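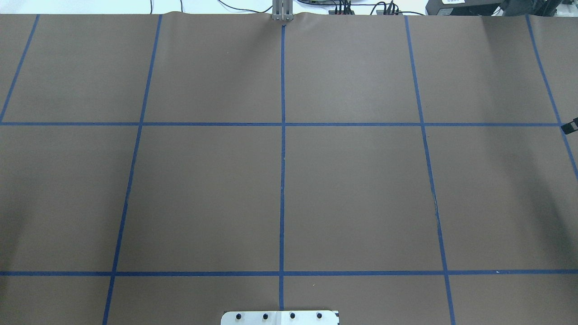 Figure 1. Brown paper marked into a grid with blue masking tape.

Our project was about plant counts on the old creek reserve at Sonby, and whether the native grasses are coming back now that the mowing has stopped. We chose it partly because two of us walked through there every day on the way to school, and partly because our teacher said the council would like to read whatever we came up with, which made it feel a bit more real than the usual assignment.

We used quadrats, like most people do for this sort of thing. A quadrat is just a square you put on the ground so that you only look at what's inside it. We laid out 40 of them, 16 on the creek side and the rest up near the Zuklow Road fence, where the soil is harder and there's a lot more capeweed. 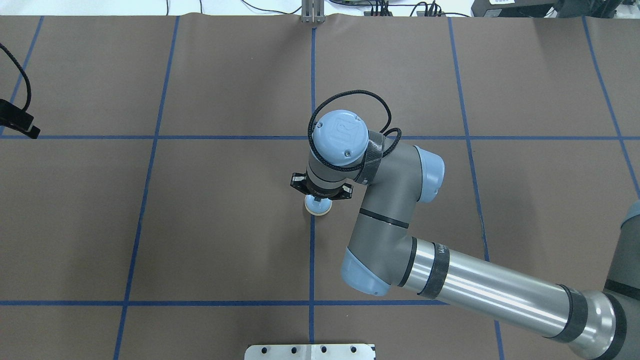
The hardest part was agreeing on what to do with a plant growing right on the line. In the first session we each had our own rule, and when we compared sheets afterwards they were all over the place (very discouraging after a whole afternoon in the wind!). From then on we only counted a plant if its roots were inside the square, and we went back and did the first lot again.

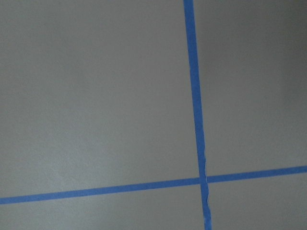

Figure 3. Two strips of blue tape crossing on a pale grey surface.

Results

Altogether we recorded 1,182 plants. Kangaroo grass turned up in most of the creek quadrats but in only 2 near the fence, where capeweed and ryegrass had taken over nearly everything. Wallaby grass did better than we expected on the dry ground, and we were really pleased about that, as it's a lovely thing to find once you've learned to recognise it.
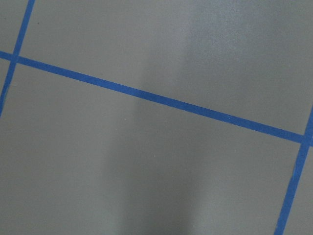 We think the shade along the creek explains some of the difference, but we didn't measure light or soil moisture, so we can't say for sure. A few seedlings were too small to name and went down as "unknown grass". If another group takes this on, we'd suggest starting in March and going again in spring, when the flower heads make everything so much easier to tell apart.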